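Travow Hand-Held Gripper Trials

The Travow hand-held gripper trials are a series of tests comparing finger pads, cameras and recording settings for two-handed gripper tools. They are run by Clevow, a small automation firm, at its workshop in Bosidach. The trials use grippers that a person holds and squeezes by hand, with a camera mounted on each tool, and the recordings are later used to teach robot arms the same motions. The name comes from Travow, the kitchen-task set on which the first round was based.

Background

Before the trials Clevow collected its practice data by steering robot arms from a distance. Operators found this slow, and tasks that needed both arms at once were often given up halfway. A hand-held tool lets the operator feel the weight of an object and react to it, although the finished robot has to make do with whatever the camera and the fingers recorded.

The first plan called for a single gripper design. It was dropped when early users disagreed about finger stiffness, and the program became a comparison of several types. The workshop's results were first put together in a report dated March 26, 2023.

Equipment

Each tool has two parallel fingers driven by a trigger, a wide-angle camera above the fingers, and a grip that fits either hand. The fingers are black plates with replaceable soft pads. Square black-and-white markers on the fingers let the software work out how far the gripper is open from the video alone, so no cable or separate sensor is needed in the jaw.

The wide lens bends straight lines near the border of the picture. Clevow tested a narrower lens for comparison. It gave a cleaner view of the object but often lost sight of the second gripper, and position tracking suffered when the operator leaned in close to the table. The wide lens was kept for all later rounds.

Pads were supplied by Hung, a maker of molded rubber parts. The supplier offered 4 grades of hardness. The two softest tore at the screw holes and were withdrawn.

Tasks

The task set covers ordinary kitchen and table work: moving plates, standing bottles upright, picking up thin utensils, folding napkins, and lifting or tilting a pot with two grippers. Pot tasks are considered the hardest in the set. The rim is thin and smooth, the load can shift as the pot tilts, and the two tools must turn together. Dried beans are used as the load in place of liquid, as spills can be swept up and the electronics stay dry.

Polished steel caused trouble of its own. Reflections on the inner wall of a pot sometimes contained a second, warped copy of a marker, and the tracking software would lock onto it for a few frames. A size check added in August removed most of these errors.

Tables are set with items that play no part in the task, such as food, bottles and baskets. Trials on a bare table gave higher scores, but models trained on them did poorly once other objects were added.

Method and results

An operator records a task repeatedly with one pad and lens combination, then changes the pads and starts over. A recording is thrown out if the tracking is lost or the object is dropped. The pot task was limited to up to 500 recordings for each combination.

In the published comparison, the medium pad lost 32 recordings of the pot task to slipping, and the hard pad lost 34. The report treated this as too small a difference to choose by. The medium pad was preferred on other grounds: it held flat utensils better and left fewer marks on painted surfaces. Operators with smaller hands reported that the hard pad took more effort on the trigger during long sessions.

Limitations

All recordings were made by trained staff, and the report does not say how quickly a new user could reach the same level. The grippers measure opening width but not force, so a firm hold and a light one can look alike in the data. Round handles and wet surfaces were left for a later round.

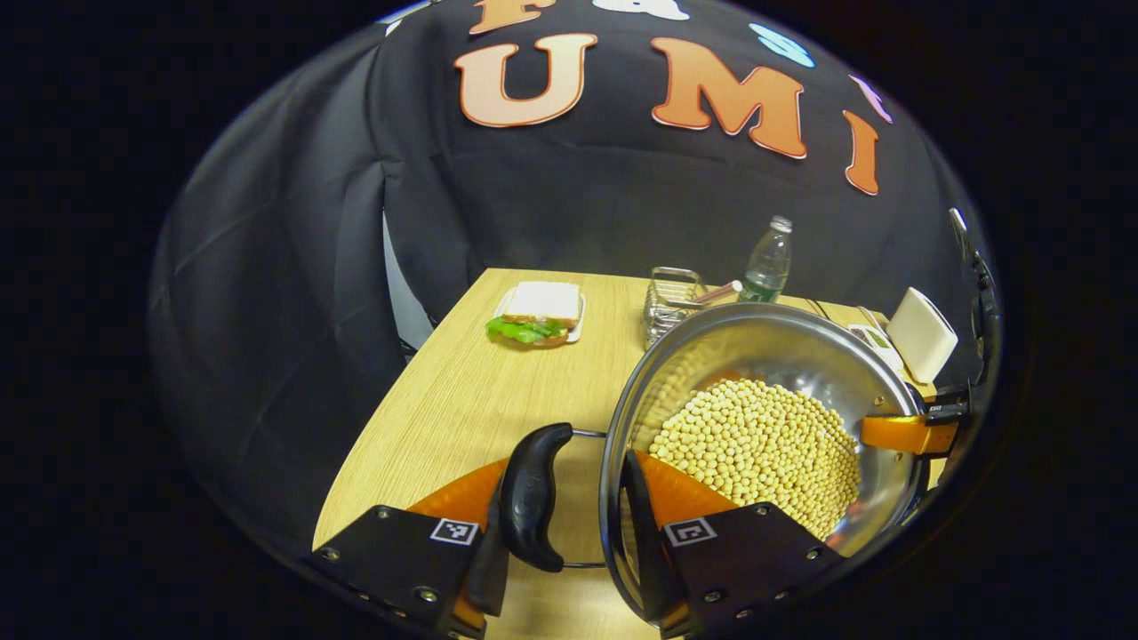 Stainless steel pot of dried soybeans held at the rim during a two-gripper task, seen from the camera on one of the tools.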